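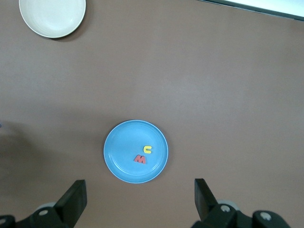
About the Fluscombe Robotics Club

Fluscombe Robotics Club is an after-school program for students in Years 7 to 12. We meet in Room 211, on the upper floor of the technology building, from 3:30 in the afternoon until 5:15. Students from other schools in the area are welcome if they can get here by the start of the session.

The club was started by Hipólito Saavedra, who teaches design and technology, and Frauke Kohlhase, who teaches maths. In the first year it was mostly line-following cars. When the school bought its first small arm, the older students stopped bringing the cars out of the cupboard, and the club has been mainly about arms and grippers ever since. The cars still get used by new members in their first few weeks.

What we do

Members work in pairs or small groups on tabletop tasks: picking things up, putting them down in the right place, sorting by colour or shape. Foam letters and plates make up a lot of our practice material. They are cheap, they don't damage anything when they are dropped, and younger members can tell straight away if the arm has gone to the wrong one.

A new group begins by driving the arm by hand. Once they can do that reliably, they record a set of runs, look back over the footage from the wrist camera and talk about where the gripper came in at a bad angle. Programming comes after that. Some students would like to go straight to the code, and we understand why, but the ones who have spent time at the controls write better programs.

Each group keeps a logbook. It should say what was tried, what settings were used and what happened, including the runs that failed. Logbooks stay in the room.
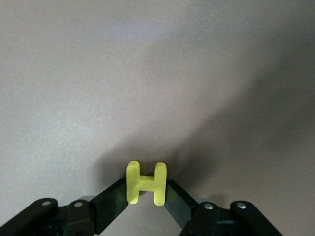
Letters are harder than blocks. An H can be gripped across its two uprights, but a C gives the fingers one curved side and one open one, and an M behaves differently depending on which way it is lying. Our senior group has spent most of this term on grip angles, and their notes are passed on to the juniors when they reach the same task.

Competition

We enter the Barros Challenge each October with a team of up to 16 students. It is a regional event for school clubs, with a set sorting task and an open task. The set task is released at the start of Term 3. For the open task, last year's team programmed an arm to spell short words called out by the judges. They named the project Horis and it placed second in the open section. Work on it has continued, and the current version can deal with letters that start out rotated.

Taking part in the competition is optional. Plenty of members come along just to build and tinker.

Who runs the club

Hipólito Saavedra – coordinator, hardware and repairs
Frauke Kohlhase – programming and the junior group
Soledad Tapia – senior group and competition entries
Pascual Godoy – student captain, Year 12
Pilar Sosa – student vice-captain, Year 11

Joining

New members can start at the beginning of any term. No experience is needed. There is a small fee each term to cover parts, and the school can waive it – please speak to Frauke. Students need closed shoes, and long hair should be tied back when the arms are running. Laptops are provided, though you can bring your own.

Spare motors and fasteners are supplied to us at a discount by Pristetti, who have supported the club for 2 years.

Parents are welcome to drop in during the last half hour of any session. Enquiries can be left at the front office or handed to any of the staff listed on this page.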